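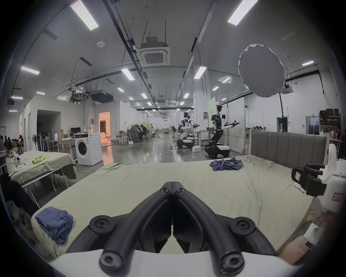
Ticket: Fitted sheet will not stay flat, corners release
Category: Furnishings / Bedding
Item: Large bed, gray upholstered headboard, pale green sheet
Status: Open, pending replacement sheet
Priority: Low

Reported problem

The pale green fitted sheet wrinkles across the full width of the bed and the corners at the headboard end come off the mattress. Reported on Friday. The reporter had remade the bed twice that morning with the same result each time. No tears in the fabric. Mattress is a Zeltside, sheet is a Kastwood, both delivered in May. The headboard came separately from Grukico.

Requested: find the cause and either fix it or order a different sheet.

Log

09:10 – Stripped the bed and checked the elastic. It runs all the way around the hem and pulls back when stretched. No broken stitching at the corners. Elastic ruled out for now.

09:25 – Checked orientation. The label is sewn into the hem at one short end and the packaging says it goes at the foot. It had been put on a quarter turn off at least once according to the reporter, but was correct when I stripped it. Put it back on, label at foot. Corners held at first. Pushed a hand across the middle of the bed a few times and the left corner at the headboard end came up.

09:40 – Measured the mattress depth at three points along the side. 31 cm at each. The care label on the sheet does not give a pocket depth. Packaging was already in recycling – recovered it, and the insert says "standard depth" with no number.

09:55 – Measured the sheet pocket directly, seam to hem, with the elastic held flat. It comes out less than the mattress depth. The hem therefore sits on the side wall of the mattress and has nothing under it to grip. This accounts for the corners releasing.

10:15 – Asked about laundry. The sheet has been washed at 90 and tumble dried. The care label gives a much lower maximum. Shrinkage is likely, but there is no unwashed sheet from the same batch to compare against, so I can't say how much of the shortfall was there at delivery. The program on the washing machine had been left on the cotton setting from an earlier load. Reset it and put the correct setting in the laundry notes.

10:30 – Checked the gap between mattress and headboard. The mattress had been pushed hard against the upholstery, leaving no room to tuck the sheet at that end. Pulled it toward the foot by 2 cm. Tucking is easier. Corners still release under load, so this contributes but is not the cause.

10:50 – Tried sheet straps from the Cirillo kit in the linen closet, two at the head end, clipped diagonally under the corners. Corners stay down. The surface is still wrinkled, mostly through the middle. Smoothing by hand helps until someone sits on it.

11:20 – Tried steaming the sheet in place. Some improvement near the foot, very little elsewhere. Stopped there, as the sheet is going to be replaced anyway.

Findings

1. Sheet pocket is too shallow for the mattress. Primary cause.
2. Sheet was washed well above its label temperature. Probable contributor.
3. Mattress was tight against the headboard. Minor, corrected.

Related item: clothes and linen on the bed

The reporter also asked whether clothes and folded cloths left on the bed could be pulling the sheet out of place. Tested with a folded blue cloth near the corner of the mattress and a heap of blue clothing at the headboard end. The weight is not enough to move the hem. Dragging the heap across the bed does shift the sheet, so lift it off when clearing. Clothes that are waiting to be folded can go on the bed without affecting this ticket.

Related item: cloth on the side table

The table cloth is also pale green and was mistaken for a spare sheet when the bed was last changed. It has no elastic and is not part of the bedding set. Leave it on the table. Bottles should stand upright with the cap closed, and papers should be cleared before the cloth is taken off for washing.

Workaround until replacement

Keep the straps on. Fit the headboard corners first, then the foot. Pull the slack toward the foot and tuck it there. Do not tighten the straps past the second notch – the clip marks the fabric.

Actions

Replacement sheet requested in the same color, pocket depth to be stated by the seller and greater than the mattress depth. Kastwood lists a deep version but shows no delivery date for pale green. Gray is in stock and would be acceptable if the reporter agrees.

Old sheet to be kept as a dust cover after replacement. Mark the hem with a laundry pen so it does not go back into the set.

Update, 14:40 – Reporter prefers to wait for green. Straps checked, both holding. Wrinkles as before. Ticket stays open until the new sheet has been fitted and has gone through one wash at label temperature.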